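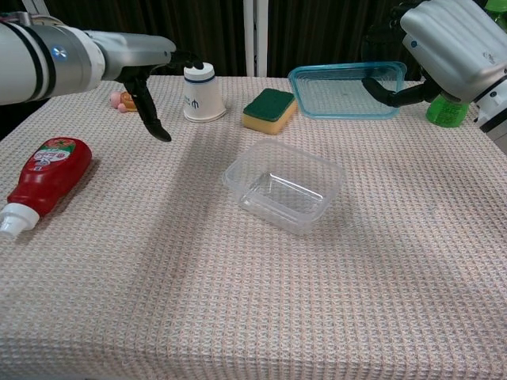 Two-armed table cell at Poststead gets a new upkeep routine

The two-armed table cell at the Poststead workshop has gone back to daily running with a new set of checks, after a year in which worn finger tips and a badly routed cable cost it more time than any fault in the arms themselves.

The cell has a pair of white and silver arms that reach in over a cloth-covered table from opposite sides, each with a black two-fingered gripper. It is used to practise handling ordinary household goods. The present set includes a ketchup bottle, a paper cup, a kitchen sponge, a couple of plastic containers, some toy food and a green spray bottle. A brown curtain hangs behind the table.

Altbridge, which runs the workshop, began rewriting the upkeep sheet in March. The old version was a single page carried over from an earlier machine with one arm, and it said nothing about the two arms meeting in the middle. The new one covers the table, the grippers, the cables and the joints, and is kept in a folder by the control desk.

The table comes first. The waffle cloth is pulled straight at the start of each shift and its front edge left to hang over freely. On a bare top the light plastic tubs slid away when a finger touched the rim, and the weave gives them some hold. It also lets the fingers press down slightly without marking the table. Cloths are washed every week and swapped at once if they pick up a spill. A cloth that has shrunk is thrown out, as the stretched corners lift and upset the height setting.

Height is set with the arms powered but held at low speed. Each gripper is brought down over bare cloth until a strip of card just drags under the finger tip, and the reading is written in the log. The left arm is done first, then the right. If either reading has moved since the day before, the mounting bolts are checked before anything is changed in the software. Staff had been correcting the number and carrying on, and on one occasion a loose base went unnoticed for most of a week.

Finger tips are now changed after 1000 grips, whether or not they look worn. Under the old rule they were left until someone saw a fault, which usually meant a dropped cup. The tips are fixed with two small screws and come as a matched pair. Fitting one new tip beside one old tip is no longer allowed, as the gripper then closes off centre and pushes the object sideways before it has hold of it.

The gripper body is wiped down with a dry cloth after every 200 grips. Sponge crumbs and lint from the table cover were found inside the slide when the right-hand unit was opened in the summer. The slide was cleaned and lightly greased, and the unit was back on its arm the same afternoon.

The most troublesome repair of the year was to the right arm, which kept stopping when it reached far across the table. The joint was blamed at first and a replacement was ordered from Kuster. Before it arrived, a technician noticed that the gripper cable had been clipped too tightly behind the wrist and was being pulled at full reach. A longer loop and a softer clip cured the stops. The replacement joint is still in its box and will be kept as a spare.

Both arms now run through a slow reach test before work starts, moving to the far corners and back with nothing on the table. Between them the two arms visit 91 set points. Any stop during the test means the cell stays out of use until the cause has been written up.

Shared space in the middle of the table has also been dealt with. Only one arm may enter it at a time, and the other waits at its own side until the first has withdrawn. The rule slows some jobs down, but there have been no knocks between the grippers since it was brought in.

Altbridge says almost 77 hours of running time were lost to faults over the year, most of them before the new checks were in place. A second cell of the same layout is being built at its Clelley site and will use the same sheet from the first day. The workshop plans to look again at the finger tip interval once both cells have a few months of figures behind them.

December 2019

Recent items
Clelley site takes delivery of new work tables
Spare parts store moves to ground floor at Poststead
Changes to workshop opening hours
Altbridge seeks maintenance trainee
Cable clips: which ones to use and where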